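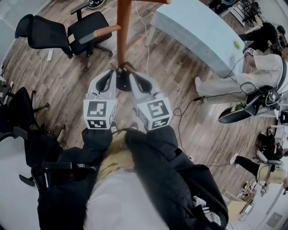

Friday, September. Finish trials, second round. Moved on to the drying oil comparison now that the stain question is settled. The aim is still to find something for the Urivgate order that can be wiped on in one session, holds up to damp sleeves and wet wool, and doesn't go sticky in a hallway with no heat. The target color is a reddish brown, close to the shaft of the wooden coat rack, with the ends of the arms left lighter. Kerttu wants the tips lighter on all the Urivgate pieces too, so they need masking before the first coat and not after, as I did on the test pegs.

Oils on the bench: raw linseed, boiled linseed, tung cut with citrus solvent, and the house blend from the old Plullside recipe card. The card is missing its bottom corner, so the amount of drier is a guess. Eetu thinks it was two capfuls to the jar. I used two.

Test pieces are birch and beech offcuts, planed, then sanded to 120, then 180. Grain raised with a damp rag, left overnight, knocked back with worn 180. One half of each board got the stain first.

Notes so far:

Raw linseed - still soft after four days. Picks up a thumbprint. Nice color on the beech but no use for this job.

Boiled linseed - dry to the touch next morning. Second coat went on after lunch and dragged near the end grain. Slightly more yellow than I want on the unstained halves.

Tung and citrus - slow, but the film is even and the stained birch looks best of the lot. Smell gone by the third day. Water drop left for 25 minutes wiped off without a ring on the two-coat board. The one-coat board has a pale ring that faded by evening but didn't go entirely.

Plullside blend - good first coat, blotchy second. The blotches follow the areas where the stain was heavy. Could be my fault. I was working fast and didn't wipe back the way I should have.

Kalevi came by and asked why the stained beech looks muddy. I think the pores took too much pigment. Next time thin the stain by half and put it on twice, with a light rub between. He also says to stop at 150 before staining, as finer paper closes the surface and the color comes out weak. Will do one board each way.

Sheen is uneven between boards, mostly down to which rag I used. The blue ones shed. Throw them out.

Rags: all laid flat on the outside rail to dry, not in the bin. Yara found a balled one under the sink on Tuesday and it was warm. Please don't do that.

To do:
Recoat boards 3 and 6 Monday morning.
Ask Snædís if the Amanetti wax is still on the top shelf or if it was used up.
Get more masking tape, the narrow kind.
Rub test with wet wool, 200 strokes, on the tung board and the boiled linseed board.
Price out the tung. At the quantity we need for Urivgate it may settle the matter by itself.

Left the window over the bench open a hand's width. Boards are on the nail strips, faces up, labels on the back.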